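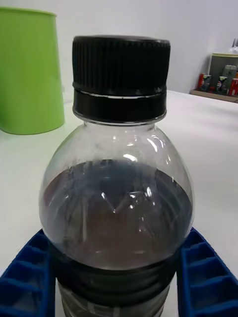
A bottle as the robot's own wrist camera sees it, with a blue finger on each side.

How does a robot hold a bottle?

Pick up a drink bottle the next time you're in the kitchen, and try to notice what your hand gets up to. Your fingers curl around the sides, your skin squashes a little, and you squeeze just hard enough. You learned all that when you were very small (probably by dropping a lot of things on the floor!), and now you never have to think about it.

A robot has to be given its fingers, and the people who build it have to choose which kind. The part that does the holding is called a gripper. At the Meranton workshop we have been trying out 3 of them, and the bottle has turned out to be everybody's favourite test, because it is round and smooth and rather good at slipping away.

The first gripper, the Fendley, has hard, flat metal fingers. It is very strong, and marvellous with wooden blocks, but a round bottle only touches a flat finger along one thin line, so there isn't much to hold on with. The second, the Clollon, is a suction cup. It loves flat lids and boxes, and it is not at all fond of curves.

The third kind has two pointed blue fingers with a row of gaps along them, a bit like the rungs of a ladder.

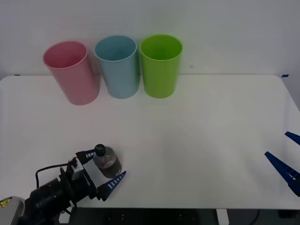
We gave each gripper 36 tries at lifting a bottle and putting it down again, and the ladder fingers did best, with the metal ones a good way behind. The poor suction cup came last – though it did win the box test, so please don't feel too sorry for it.

Cameras matter as well. One that rides on the robot's wrist gets a lovely close look at the bottle, but it can't see much of the rest of the table. One that stays put off to the side can see where the arms are and how far they have to reach, only everything looks smaller. We like to use both, in the same way that you might stand back to find your cup and then lean in to pick it up.

Try it yourself! Lift a plastic bottle with two rulers, one in each hand, and then wrap a sponge around each ruler and have another go. Which was easier?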